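How to track down a pension from a job you barely remember

Somewhere between your first real paycheck and your current one, there is a decent chance you earned a small pension and then moved apartments three times. The plan kept mailing statements to the place with the bad radiator. The money is probably still there, sulking.

I found mine last spring. It came from Floltcombe, a packaging firm where I spent four years and learned to hate tape. The total was $1,738, plus a monthly benefit at 65 that will keep me in decent coffee. Set aside an afternoon, and a second afternoon for being on hold.

Step 1: Write down every employer

All of them, including the ones you leave off your resume. Put rough dates next to each. Old tax returns and W-2s help. If you've thrown those out, you can request your earnings history from Social Security, a document that will also remind you what you were paid in your twenties. Brace yourself.

Step 2: Find out what the company is called now

Companies merge, get bought, and rename themselves after sounds. Floltcombe became part of Drodum, and Drodum later handed its retirement plans to an outside administrator called Flodby. It took me 14 phone calls to learn that sentence. Start with the last known HR number, then try your state's business registry, then try old coworkers. Mine was Vignesh Thampi, who had kept every letter since orientation in a shoebox and was a little smug about it.
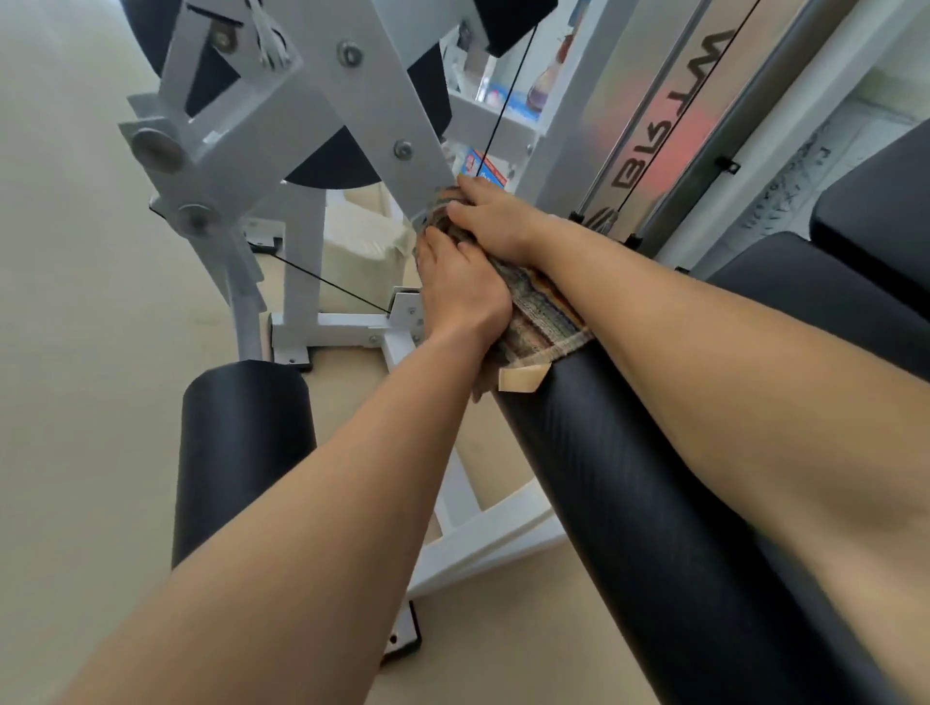 Step 3: Ask for the right thing

Don't ask "Do I have a pension?" The person on the phone will say they can't see one, and you'll both go about your day. Ask for a statement of your accrued and vested benefits, in writing, and give them:

Your full name, plus any name you used back then
Your Social Security number (only once you're sure who you called)
Your dates of employment
Your current mailing address

Bindu Bangera at Annamalai, the small advice office I finally gave in and visited, told me to note the date and the name of whoever I spoke to. My own notes begin "5th March, Greg, transferred, music" and go downhill from there.

Step 4: Check whether you were vested

Vesting is the part where the money becomes yours. Many plans want several years of service first, and a few months short can mean you get back only what you put in yourself. Ask for the summary plan description that applied when you left, as the current one may have different rules.

Step 5: Decide what to do with it

A small balance can often be rolled into an IRA. Taking the cash is quicker, but the tax bill tends to arrive the following April, along with a possible penalty if you're under 59½. If you're offered a choice between a lump sum and monthly payments, get both figures on paper before you sign anything – and leave the form on the kitchen counter for a week.

Then update your address with the plan. Yes, now.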